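Cladorell kitchen arm, progress report for May 2026
To: Flora McIver
From: Annag Galbraith

Hi Flora! Long month, mostly good. You asked for less jargon this time so I'll try.

Money first
Of the 700 you gave us, 300 is gone. Most of that went on the used graphics card (Troels found it, and it's been great) and the rest on shelving and cable for the workshop. I haven't touched the part set aside for the real countertop, and I'd like to leave it alone until November if that's OK with you.

What got done
Calum finished the mount drawings and then redid them, as the bench at Rankin is a bit shorter than we'd all been saying. Meanwhile I've been living in the simulator. The stone counter is in, and so are the two loaves and the green sponge. I ran 128 practice grasps on the small pale piece and 13 failed, nearly all of them when it started out close to the bread. I think my approach angle is too shallow there, but Calum blames the friction settings, so we're going to try both (his first, he called it). The shadows finally look right too, which took me two whole evenings I'd rather not talk about!
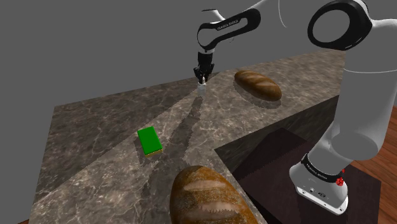 Next up
Friction settings, then the angle. Afshin wants a mug added, and I've said yes if he models it himself.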